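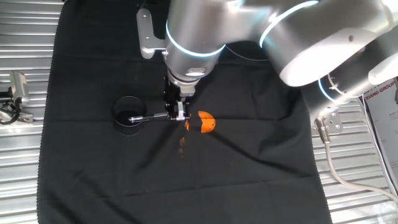
Arm on bench 4, rod held by the gripper, tip at the rim of the black cup.

Ticket: rod tip stops at the cup rim, operator must stand by
Opened by: Kausar Swati, sample preparation, Kornetberg site
Assigned to: Nikola Matić, automation support, Sido
Opened on: 12/10/2021
Priority: normal (changed from low, see comments)
Status: waiting for a decision from the shift lead

Problem as reported

The arm on bench 4 picks up the rod and brings it over the black cup. On most runs it continues with no problem. On some runs the tip goes too low and touches the rim, and the cup moves on the cloth. After this the next position is wrong, and the operator has to press stop, put the cup back and start the run again.

When we got the arm in July, we were told that one person can look after bench 4 and also do the labels on the other side of the room. This is not possible now. If I am at the labels, I do not hear the cup move, and I come back to a run that is spoiled. So one person stands at bench 4 the whole shift and watches. It is more tiring than when we did the work by hand, I must say.

Kausar

Comment 1, Nikola Matić

Thank you for the clear report. Please send me the run log from the controller, the complete one and not only the error lines. Please also answer these questions:

1. Was the cup put back by eye, or against a mark?
2. Was the cloth changed or washed before the problem started?
3. Did somebody change the grip position of the rod in the program?

Comment 2, Kausar Swati

Log is attached. It has 3,000 cycles and the counter shows 2,368 of them finished without a stop by the operator. I did not expect so many stops, because each of us sees only her own shift.

Answers: 1. by eye, there is no mark. 2. Yes, the cloth was washed, and now it does not lie so flat. 3. I don't know, please ask Hermenegildo, he had the evening shift when the program was updated.

Comment 3, Hermenegildo Bañuelos

I did not touch the grip position. I only lowered the speed, as it was written in the update note from Tatau. But I have seen that the rod can sit a little different in the fingers from one run to the next. With a long rod a small angle at the gripper becomes a big difference at the tip.

I want to add something which is not technical. When the arm stops, the counter writes "operator intervention" and the name of the person who is logged in. Some colleagues think this counts against them. Two of them told me they wait before they press stop, in the hope that the arm will manage. This makes the problem worse. Can the text be changed?

Comment 4, Nikola Matić

Hermenegildo, you are right about the angle. I watched the bench from the control room together with Kwadwo Aryee and we saved a view of the rod over the cup.

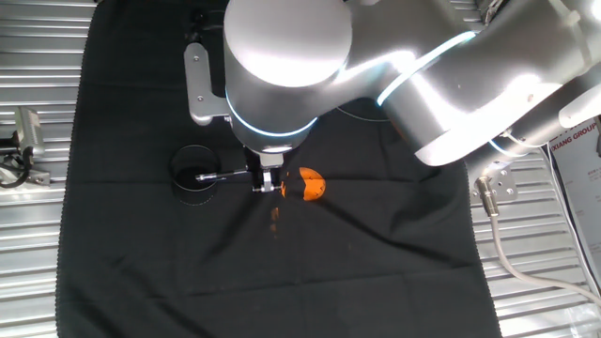 Bench 4 from the fixed camera. Cup on the black cloth, tip reaching over the rim.

The cup is black and the cloth is black, so on the screen we find the cup almost only by the light line of its rim. The orange piece beside the gripper is easy to see, the cup is not. I think the position check has the same difficulty as our eyes, but this I still have to prove.

What I ask you to try, in this order:

- Pull the cloth flat and fix the corners before the shift.
- Mark the place of the cup with thin light tape on the cloth.
- Raise the approach height over the cup by 6 mm. I have prepared this as a separate program, so you can go back to the old one.

Please do not do all of them on the same shift, or we will not know which one helped.

Comment 5, Kausar Swati

Cloth and tape are done, on two different shifts. Flat cloth: still stops, but fewer. With tape: putting the cup back is much faster, and the new people are not afraid to do it any more. We have not loaded the program with the new height yet. Ebenezer Laryea wants to be present for that, and he is at the Essien site until next week.

Comment 6, Kwadwo Aryee

I changed the text in the counter. It now says "run paused" and no name is stored in the shift report. The name stays in the service log, which only Nikola and I can open - please tell this to everybody on the evening shift also.

Comment 7, Ebenezer Laryea

I have read all of it. Until the new height is tested, bench 4 stays with one full person, and the labels get their own person again. I will correct the shift plan. The people at the bench should change places every two hours, as watching is also work. Nikola, please keep this ticket open and write here when the program can be loaded.

Comment 8, Nikola Matić

Program is on the controller under the name cup_high_b. Not active. Waiting for Ebenezer.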